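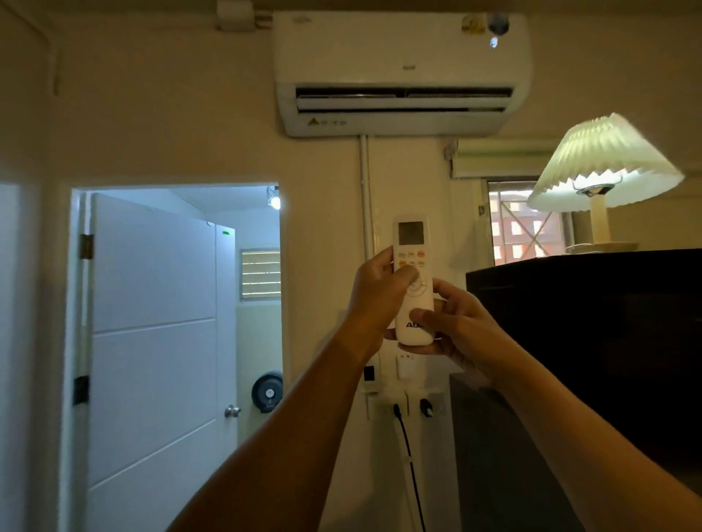
La climatisation bibloc, dite aussi « split », désigne un système de traitement de l'air dont les organes sont répartis entre une unité intérieure et un groupe extérieur, reliés par des conduites de fluide frigorigène. L'unité murale en constitue la forme domestique la plus courante. Elle se fixe en partie haute du mur, près du plafond, et souffle l'air par une fente horizontale ménagée au bas de la carrosserie, où un volet en règle la direction. L'eau condensée sur l'échangeur est évacuée par gravité.

Le groupe extérieur renferme le compresseur, le condenseur et un ventilateur. Sa pose en façade est souvent soumise à autorisation dans les secteurs protégés. À Jenutby, le règlement d'urbanisme impose un retrait de 2 mètres par rapport à la limite de propriété ; celui de Brelley n'admet les groupes que sur cour.

Entretien

Les filtres de l'unité intérieure se nettoient à l'eau tiède. L'étude d'Arif Haque et Lakmal Kodikara, menée dans 110 logements de Ruston et publiée en avril 2019, relève que presque 6 % des appareils fonctionnaient avec un filtre entièrement colmaté.

Catégories : Génie climatique | Équipement de l'habitat | Froid

Articles connexes
Pompe à chaleur
Fluide frigorigène
Ventilation mécanique contrôlée
Indice Kanagaratnam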